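Zulla physics demo, who tried it?

dollix_fan
August 29, 2020
Just spent my whole morning in the Wastdale demo and wow, the rope physics! I hung 40 lanterns off one bridge (as you do) and it swayed so nicely I forgot there was a quest.

noonan13
Pretty, yes, but my laptop dropped to 13 fps in the village. I'd take fewer ropes and a game I can play.

dollix_fan
Try turning cloth down to 2, it helped me a ton! Full build is out in September, so there's time for fixes.

noonan13
Did that. Still choppy when it rains.

mossgoat
Rain is fine here on an old card. Love the boats too, go push one off the dock!

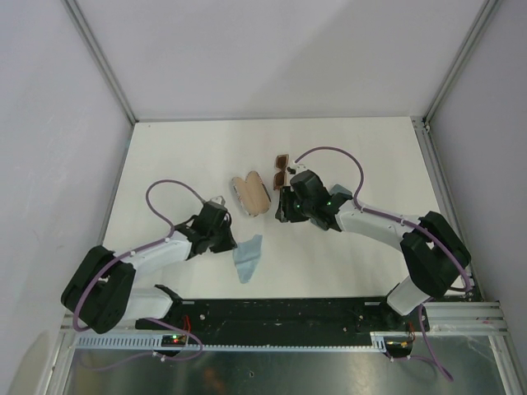
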